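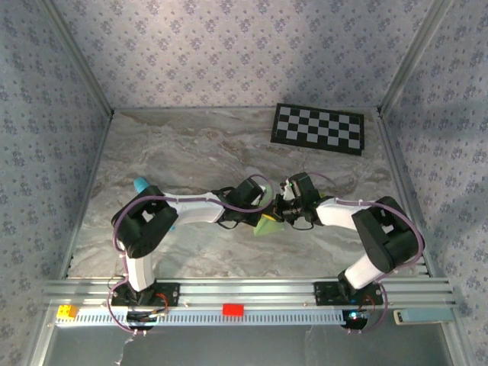
Folding green with Shuzhen Wei

I got to Clenbridge early and Shuzhen Wei already had a pale green sheet out on the marble-patterned top. She loves that pattern, and the flowery lavender wallpaper too! "A plain room makes me fold badly," she told me, laughing.

She started with paper boats in October and now has 252 finished pieces in shoeboxes (I peeked – lots of them are green). I asked what a beginner gets wrong.

"They press too hard, too soon," she said. "Let the sheet bend first. See where it wants to go, then make your crease."

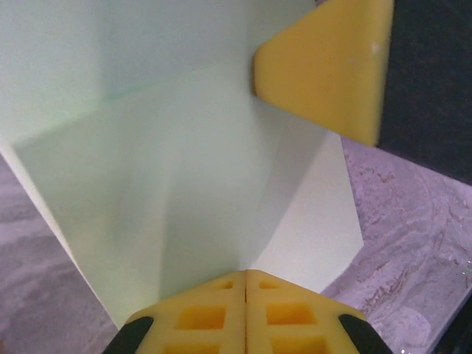
She buys her stock from Vicente Herrera at Le Goff, up to 600 sheets at a time, and the two of them argue about color by phone. He wants her to try something darker. She won't hear of it.

"Pale green shows you the shadows," she said. "You can read the fold." 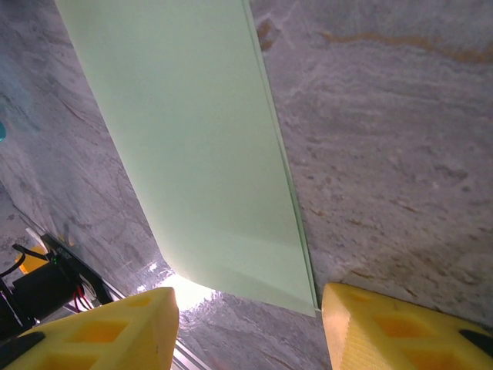
I had a go myself and my corners came out terrible, but Shuzhen was kind about it and handed me another sheet. Her next batch goes to the spring table at Prerkside, and she still hasn't picked a shape for it. "Ask me next week," she said.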